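Vurnora Continuing Education
Frequently asked questions: Hand Function After Stroke, an online course for occupational therapists and physiotherapists

Last revised April 20, 2018

Please read this page before contacting the course office. Questions on invoices and group bookings are dealt with on the Payments page.

About the course

Who is the course for?
Registered occupational therapists and physiotherapists who treat adults with reduced arm or hand function after stroke. Therapy assistants may enrol if a registered therapist supervises their clinical work. The course is not suitable for patients or family carers.

Who teaches it?
The course was written and recorded by Villads Holst, an occupational therapist with a background in inpatient and community rehabilitation. Written questions are answered by him or by one of the course tutors.

What does it cover?
There are four modules. Module 1 deals with assessment of the affected arm, including range of movement, grip, sensation and muscle tone. Module 2 covers the grading of reaching and grasping tasks. Module 3 covers two-handed kitchen and self-care tasks. Module 4 deals with home programmes, record keeping and discharge planning.

Do I need to complete the modules in order?
Modules 1 and 2 must be completed in order. Modules 3 and 4 can be taken in either order once the Module 2 quiz has been passed. 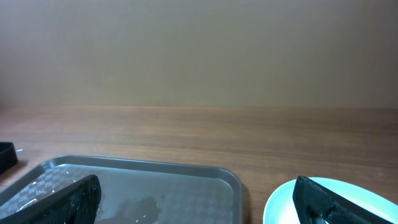 How long do I have to finish the course?
Access runs for 200 days from the date of first login. The period does not start on the date of payment, so a place can be bought in advance. One extension of 30 days may be requested in writing before access ends.

Is there any live teaching?
All lectures are recorded. A live question session is held online at intervals and the next is planned for May. Attendance is optional and does not count towards the certificate. A recording is added to Module 4 afterwards.

Clinical content

Which stage of recovery does the material apply to?
Most of the material applies to the subacute and later stages, when the patient is medically stable and can sit at a table with or without support. Early positioning and care of the painful shoulder are covered briefly in Module 1.

Does the course include patients with no active hand movement?
Yes, to a limited extent. One lecture in Module 1 covers passive range, positioning and skin care, and a section of Module 2 discusses the use of the affected arm as a stabiliser. Task practice for grasp and release assumes at least some active finger extension.

How are tasks graded?
Tasks are graded on the Lekota scale, a teaching tool used only in this course. It sets out the demands of a task under the headings of reach distance, object weight, grip type and time. Each heading is changed separately so that the therapist can record which change caused the patient difficulty. The scale is not a validated outcome measure and should not be reported as one in clinical notes.
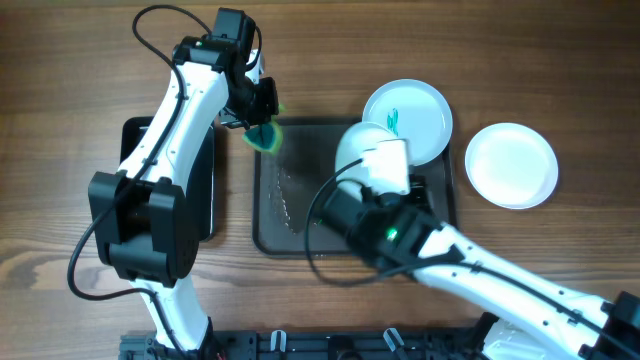
How many repetitions should a patient perform in a session?
The course does not set a fixed number. Learners are taught to record a baseline, to stop when movement quality falls or pain increases, and to adjust the target at each review. Fatigue, attention and sitting balance all affect the number that can be reached. Published studies differ widely on this point, and the reading list for Module 2 gives sources on both high and low dose practice.

Is spasticity management included?
Only as far as it affects task practice. The course explains when to refer to a spasticity clinic and how to time practice after injection. It does not teach injection technique or the making of splints.

What about neglect and visual field loss?
Both are covered in Module 3. The lecture describes table set-up, cueing and the order in which cues should be withdrawn. Formal testing of neglect falls outside the course.

Can the task sheets be given to patients?
The sheets marked "Home" may be printed and given to patients under your care. The remaining sheets are for therapist use. None of them may be placed on a public website or shared drive.

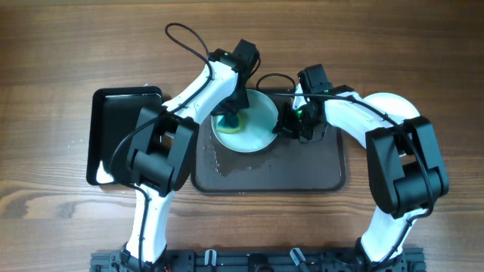 Assessment and certificate

How is the course assessed?
Each module ends with a multiple-choice quiz. Module 3 also requires a short written case report of up to 506 words, excluding references. All patient details must be removed before the report is submitted.

What is the pass mark?
The pass mark for each quiz is 83 per cent. A quiz may be retaken after one day. The questions are drawn from a bank, so a second attempt will differ from the first.

What happens if my case report is not accepted?
It is returned with written comments and may be resubmitted once without charge. Further submissions require a fee.

How do I get my certificate?
The certificate appears under "My records" when all four modules are marked complete. Check the spelling of your name in your profile first. A corrected certificate takes several working days to issue.
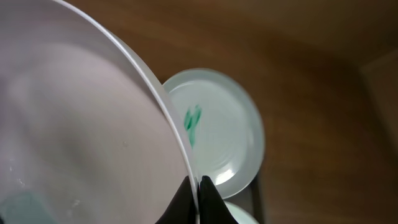

Technical questions

What do I need to view the lectures?
A current web browser and a stable connection. The lectures run on the Dalo player, which opens in the browser and needs no separate installation. Some hospital networks block streamed video. If a lecture fails to load at work, try a home connection before reporting a fault.

Can I download the lectures?
Lectures cannot be downloaded. Slides, task sheets and reading lists are supplied as PDF files.

Are captions and transcripts provided?
English captions are available for every lecture. Transcripts are stored with the slides for each module.

My quiz result has not been saved. What should I do?
Log out, close the browser and log in again. If the result is still missing, send the course office your account name, the module number and the approximate time of the attempt.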